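Cloden Community Help
Home Goods and Storage

Storing natural wicker baskets over the winter in an unheated room

Posted by Gultura_Housing on 07/09/2019

Our office manages the shared storage rooms of a residential building. Residents are permitted to leave household items there from December until spring. Several have asked whether natural wicker may be kept in these rooms, which are unheated and become rather damp. Last year a number of baskets came out with gray spots and a musty odor. We would like to issue written guidance and would appreciate advice on cleaning, humidity and wrapping. Plastic bags are currently supplied at the door.

Shao Household Care
Member, 2929 posts

The plastic bags should be withdrawn. Natural wicker takes up moisture from the air and releases it again, and a sealed bag holds that moisture against the fibers. An old cotton sheet or pillowcase keeps off dust and allows air to pass.

Before storage, each basket should be brushed with a soft, dry brush, working along the weave. It may then be wiped with a cloth wrung out in water and a small amount of dish soap. Do not soak it. Allow at least a full day of drying in a ventilated place out of direct sun — longer if the base is thick.

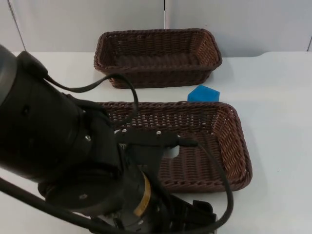
Relative humidity in the room should be held near 50 percent if the building permits. Above that level for weeks at a time, mildew becomes likely. Very dry air is also harmful, as the strands turn brittle and split at the rim and handles. An inexpensive humidity gauge on an inside wall will be sufficient. Shelving is preferable to a concrete floor, and baskets should not be pressed against an outside wall.

For existing spots, mix equal parts white vinegar and water, test the mixture on the underside, and apply it sparingly with a cloth. Painted or varnished pieces may react differently.

jella_store_room

We just put ours in the attic and they are fine. Had them there for years. Some 20 of them, stacked. One got squashed so do not put the heavy ones on top.

Linen_and_Cane

I agree with the first reply regarding plastic. I would add that the guidance should ask residents to remove fabric liners and wash them separately. In my experience the odor is frequently in the liner, and the basket is blamed for it. Paper tags are also preferable to adhesive labels, which leave a residue in the weave.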